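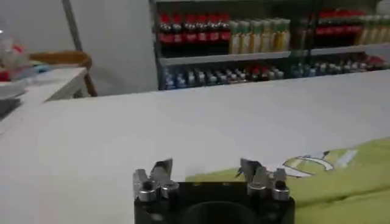 *White work table*

# Clothing Swap FAQ

Questions about the Amaral Street Clothing Swap, held every February and run by Judite Baptista and Horácio Barros. If yours isn't answered, ask at the front desk.

**How does it work?**

You bring clean clothes, we give you one token per item, and you spend tokens on anything on the racks. There is no charge to get in.

**How many items can I bring?**

Up to 18 per person. Children get their own allowance if they come with you. Last year we took in 1203 pieces and 581 went home with someone new, so please bring things you would give to a friend.

**What do you accept?**

Adult and children's clothing, coats, scarves, belts and bags. Shoes are fine if the soles are in good shape. No underwear, swimwear or pillows.
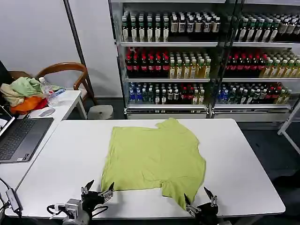

Drop-off runs from 9 a.m. to noon on the day. Each item is checked on both sides for stains, holes and missing buttons before it gets a token. A T-shirt like the lime-green one is laid out on a table, and wrinkles don't count against it – you don't need to iron anything. Items we can't take are handed back to you on the spot.

**Can I try things on?**

Yes. There are changing rooms past the coat racks, with a limit of four items at a time. The line gets long after 1 p.m. 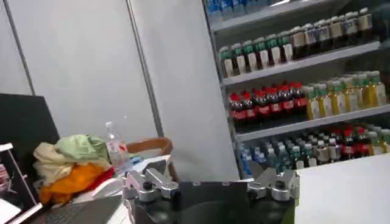
If you'd like to skip the wait, wear a thin layer and try coats and sweaters on by the mirrors. Sizes on the racks go by the label, and labels vary a lot between makers.

**Do tokens expire?**

They are good until the next swap. Lost tokens can't be replaced.

**What happens to leftovers?**

Ferkham Thrift picks them up at 5 p.m. You can't get an item back once it has been traded in.

**Is there parking?**

There are 23 spaces behind the building, entered from Rikton Lane. Two are reserved for disabled drivers.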